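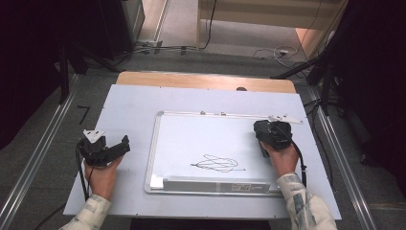

La pizarra era mi examen, aunque en Grellenance nadie lo llamaba así. En la hoja del turno ponía «borrado, superficie pequeña» y una casilla para la firma.

Me habían contratado en junio para decir si el sistema de Seson servía para una tienda. Yo había llevado tiendas durante 13 años y sabía lo que se hace al cerrar: bajar la persiana, pasar el trapo por el mostrador, borrar la pizarra de las ofertas y escribir las del día siguiente. Tareas que se aprenden en una tarde y que luego se hacen pensando en la cena.

—Primero se lo enseñamos con las manos —me explicó la ingeniera—. Después lo hace solo.

—¿Cuánto después?

Miró la pantalla. Llevaban 2,000 repeticiones, dijo, y la curva era buena. Le pedí que me dejara ver la pizarra y no la curva.

La trajeron dos técnicos y la dejaron tumbada. Pregunté por qué no estaba colgada, como todas las pizarras que yo había borrado en mi vida. Colgada era la fase 3. También pregunté si el rotulador sería siempre el mismo. En la tienda de la calle Cakance usábamos el que hubiera, y más de una vez alguien anunció el queso con uno permanente.

—Eso es un caso límite —dijo ella.

—Eso es un sábado cualquiera.

Se rió, hay que reconocérselo. Luego dio la orden y el brazo de la mesa del fondo, al que llamaban Bai, se movió con una delicadeza que me puso nerviosa. Bajó, tocó el garabato, lo arrastró hacia la derecha. Volvió a bajar y borró un trozo que ya estaba limpio. En la sala hubo un murmullo de satisfacción. Una raya seguía allí, larga, tan campante.

—Noventa por ciento —anunció un técnico.

Pensé en la clienta de las ocho, la que leía los precios en voz alta y discutía cada coma. Con una raya de más, un 2 pasaba por un 7.

Firmé la casilla, porque la superficie era pequeña y borrado había habido. En observaciones puse que volvería para la fase 3 y que llevaría mi propio rotulador. Antes de irme, mientras ellos miraban la grabación, pasé el puño de la chaqueta por la raya. La ingeniera me vio y no dijo nada. Me alcanzó un trapo.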